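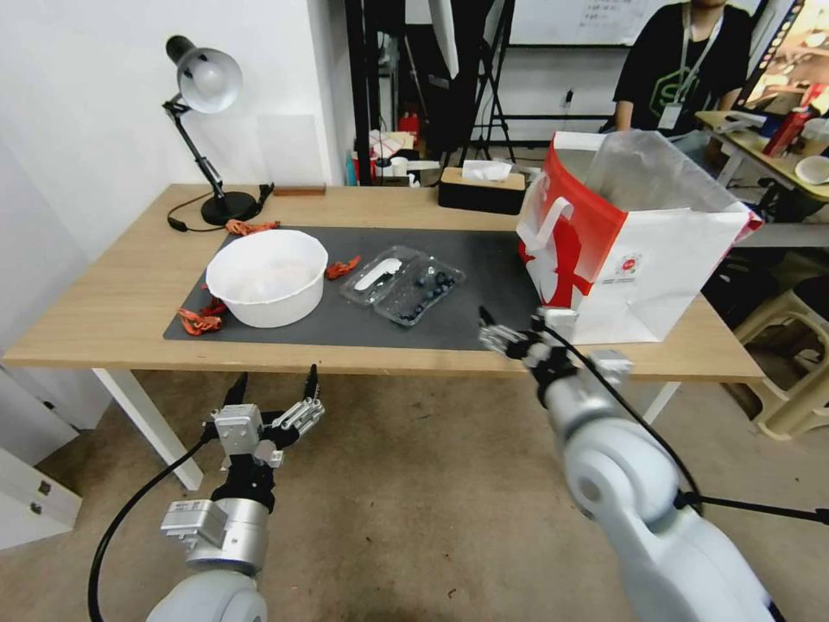

Antes de pedirle a una máquina que recoja la mesa conviene saber qué parte de la tarea es difícil. Llevar un brazo hasta un objeto está bastante resuelto. Cerrar los dedos sobre él sin aplastarlo, y soltarlo donde toca, todavía no. Esta guía explica cómo montar en Lekota una prueba de recogida y cómo leer el resultado.

## 1. Elegir los objetos

Mezcla cosas rígidas, blandas y finas. Un bloque de madera dice poco: casi cualquier mano lo levanta. La fruta pequeña y los envases transparentes dicen mucho más, la primera porque se aplasta y los segundos porque las cámaras de profundidad los ven mal.

## 2. Preparar la mesa

Usa siempre el mismo mantel y no muevas la lámpara entre intentos.

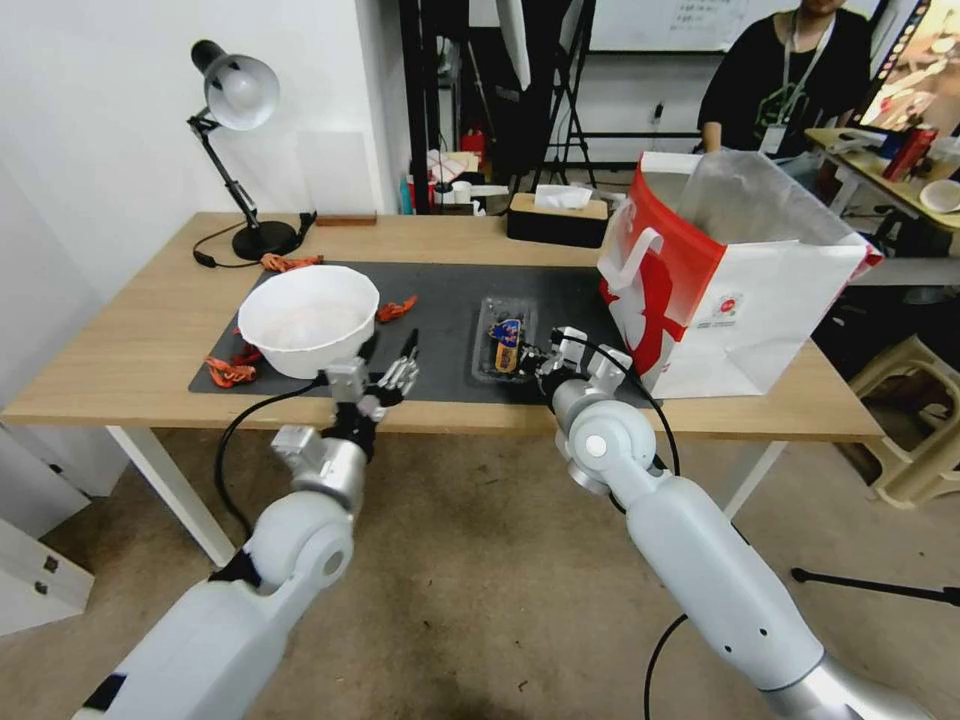 El orden de las tareas cambia el resultado. Empieza por el recipiente más ancho, que admite errores de puntería. Un bol blanco sobre un mantel gris oscuro se distingue bien del fondo; una bandejita transparente en ese mismo mantel, bastante peor, aunque dentro haya un envoltorio azul, rojo y amarillo que sirva de referencia. Deja la bolsa para el final: el borde se dobla al rozarlo y obliga a recalcular la entrada.

## 3. Grabar los intentos

1. Haz 50 intentos por objeto, sin cambiar de software a mitad de serie.
2. Corta cada intento a los 12 segundos.
3. Apunta como fallo cualquier ayuda humana, también empujar un objeto con el dedo.
4. Guarda los vídeos de los fallos con el nombre del objeto.

Bernice Addo, que lleva las pruebas en Rostia, repite cada serie con los objetos girados. Es un buen hábito: muchos sistemas aprenden la postura y fallan con la pieza del revés.
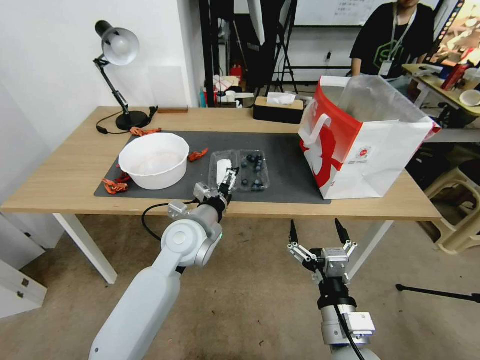

**¿Puede ya un robot recoger la cocina de una casa?**

Todavía le falta fiabilidad. Puede completar tareas sueltas en una mesa preparada, pero en una cocina cambian la luz, los objetos y su sitio, y alguien tiene que estar cerca para corregirlo.

## 4. Leer los resultados

Separa los fallos de visión de los de agarre. Si la mano baja al lugar equivocado, revisa la calibración; si baja bien y el objeto resbala, revisa la fuerza y las yemas. En agosto volveremos a pasar la serie completa con las yemas nuevas de Priltska.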